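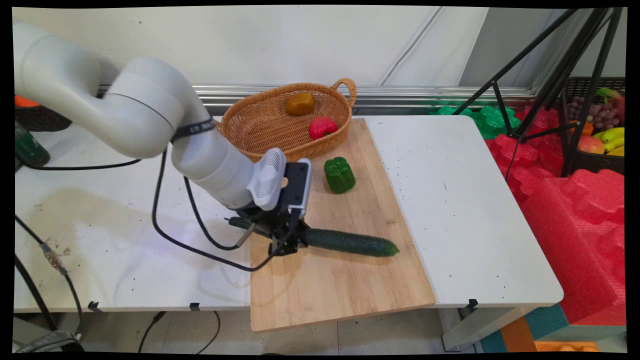

Week 4 — Comparing two-finger grippers on soft produce

Handout for the Wednesday lab, Tromthorpe site. Bring your notes from week 3.

You will run the same pick-and-place task with two grippers, the Pundholm parallel gripper and the Dralis adaptive one. The arm, the wrist camera and the controller settings stay the same. Change only the gripper and its tool offset.

Objects: cucumber, green pepper, red pepper. The cucumber is the hardest to hold level. Gripped at one end, its weight turns it between the fingers, and a small error in the grasp point shows up as a large error at the far tip.

Procedure

1. Home the arm and load the offset file for the gripper fitted.
2. Set the closing force to the lowest value and the speed to 50 per cent.
3. Do 2 practice picks, which are not scored.
4. Run the set. Log each pick as held, slipped or dropped.
5. Note any marks on the skin — these count even if the pick was held.

Check that the gripper cable has enough slack before any wrist rotation.

Last year's log (the Safavi set on the course page) has 2,472 picks, some 600 of them on cucumbers. Use it for question 3 of the write-up.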